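Dorcombe 卓上整理シリーズ
Komport ブックスタンド K-16

製品概要
K-16は、書籍、冊子、リーフレット類を机上で立てて保管するための金属製スタンドである。棚板を持たず、天板に直接置いて使用する。書斎、資料室、受付カウンターなど、出し入れの頻度が高い場所での使用を想定している。

構成
本体 1台
仕切板 2枚(標準付属)
滑り止めシート 3枚
追加仕切板は別売。最大9枚まで装着できる。

収納対象
ハードカバー、ソフトカバー、薄手の印刷物を混在させて収納できる。仕切板の間隔は16 mm単位で変更する。腰のない紙類は単独で立てると上端から反るため、硬い表紙の書籍または仕切板に沿わせて置く。モニター前に設置する場合は、背の高いものを左右いずれかに寄せ、画面の正面を空ける。

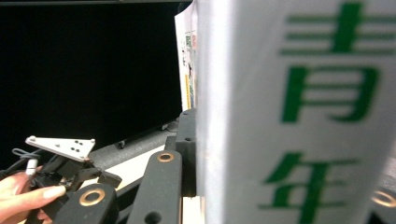

リーフレットの縁に折れや巻き癖がある場合は、収納前に平らな面で押さえて直しておく。縁が巻いたまま差し込むと隣の冊子に引っ掛かり、取り出しの際に破損することがある。表示面は手前に向ける。大きな文字が縦に入った白地のものは離れた位置からも判別しやすく、区画の見出しとして使える。

設置手順
1. 天板の埃を乾いた布で拭き取る。
2. 滑り止めシートを本体底面に貼り、水平な場所に置く。
3. 仕切板を溝に差し込み、奥まで押し下げる。
4. 重い書籍から順に、本体の端に寄せて立てる。
5. 光沢のある表紙の書籍は、隣の表紙と擦れないよう間隔を一段広げる。淡色の木製天板に濃色の大判書籍を直接立てて仮置きするときは、下の角を天板に打ち付けないよう静かに下ろす。

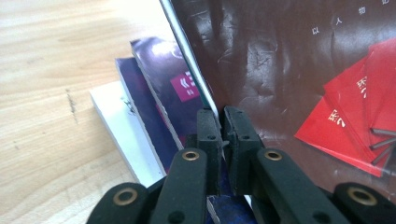 表紙の保護
光沢加工の表紙は細かな擦り傷が目立つ。抜き差しは背の中ほどを持って行い、上端に指を掛けて引かない。既に皺や擦れのある表紙には、Pravora 保護カバー(別売)を併用する。カバー装着後は厚みが2 mm増えるため、仕切板の位置を再調整すること。

使用上の注意
平積みの書籍の上に本体を載せない。
傾斜のある天板では使用しない。
仕切板を外した状態で本体を持ち運ばない。
アルコールを含む洗浄剤は塗装面を傷めるため使用不可。

関連品
Phelan 追加仕切板(3枚組)
Pravora 保護カバー 大判用
Komport 滑り止めシート 補修用

仕様書作成:Gholamreza Najafi
製品に関する問い合わせ:Dorcombe 収納用品課 Malsha Roy
最終更新:2023年7月23日(日曜日)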